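March, bench notes, glaze tests cont.

Third batch of the Serrano white out of the kiln at 7 am. Pinholes again on the thick side, less on the rims. Cone was down where it should be so I dont think it's temperature. Bucket of Trirum frit is nearly done — reorder before the next mix.

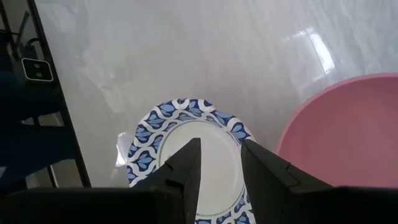 Recipe as mixed: 436 g frit, 200 g clay, silica as before. Sieved twice. Still a bit gritty at the bottom, someone left the lid off. Add a slow hold on the way down next time, and write the hold time on the card please, last one was blank.

Test tiles 1 thru 7 are on the window shelf, tile 4 is the good one.

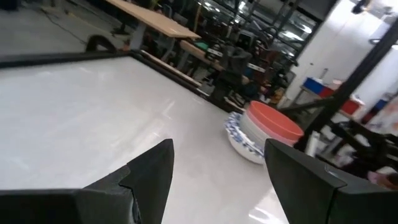
Clulum blue over white: runs. Runs a lot. Stuck one tile to the shelf, had to chip it off. Wax the feet higher and go thinner, two quick dips max. Color is nice where it breaks over the edge tho.

Meter read almost 1332 before the firing, forgot to read it after. Again.

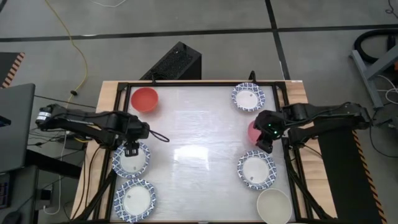
To do — kiln wash on the bottom shelf, new cones, ask Lunon if the old clay body is realy gone or just out of stock. Dont touch the drying rack till the mugs are trimmed.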